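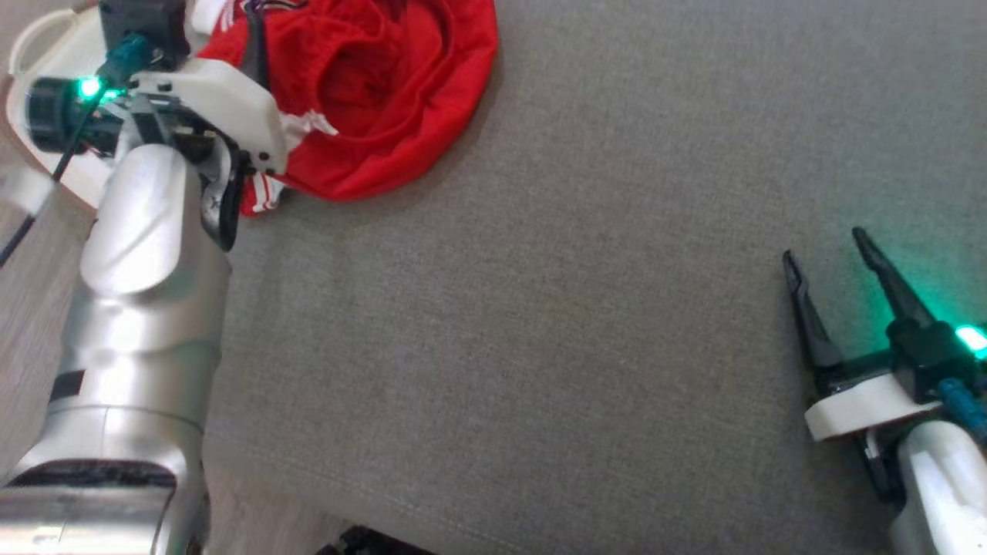

Judo Foundations, Week 1
Notes for the beginners' course, Iststead Community Hall
Monday, January 6, 2025

Welcome, everybody, and welcome back to those of you who started in September and liked it enough to come again! These notes go along with the first class. Please read them at home with your shoes off and a bit of floor to practice on, and bring your questions next time.

1. Bowing

We bow when we step on the mat, when we step off it, and to each partner before and after practice. Beginners sometimes feel a little silly about it, and that wears off by the second or third class (it did for me, though I was eleven and felt silly about most things). Standing bow: heels together, hands sliding down the front of the thighs, eyes lowered. The kneeling bow we'll do together in Week 2.

2. Falling

Most of the first month is falling, and I make no apology for it. The Japanese word is ukemi. For the back fall, squat low, tuck your chin as if you were looking at the knot of your belt, roll back along a rounded spine, and slap the mat with both arms at an angle of less than 45 degrees from your body. Breathe out as you land. If your head touches the mat, your chin wasn't tucked, so go back to the squat and try again slowly.

For the side fall, one arm slaps and the other rests across your belt. Don't cross your ankles. Nayeli Bautista will take anyone who wants extra time on this before class, and she is far more patient than I am.

At home, practice the squat and the chin tuck only. Save the falls for the mat, please.

3. The basic grip

Right-handers: your right hand takes your partner's left lapel at collarbone height, and your left hand takes the right sleeve just below the elbow. Hold mainly with the last three fingers and keep the index finger soft. A tight grip with stiff arms tires you out in a minute and tells your partner everything you are planning. Left-handers mirror all of this, and Jelle Goossens is left-handed and very happy to be pestered.

4. Words for this week

Rei: bow
Hajime: begin
Matte: stop, wait
Tori: the person doing the technique
Uke: the person receiving it
Tatami: the mats

And tapping, which isn't a word but matters more than any of them. Two clear taps on your partner or on the mat means stop right now. If both hands are busy, say it out loud.

5. Before Week 2

Trim your nails, fingers and toes. Take off rings, earrings and watches. Loaner jackets are on the rack by the door, and Rocío Ochoa has the sign-out sheet. Kristýna Paulík is teaching the warm-up next week, so eat something light beforehand and bring water.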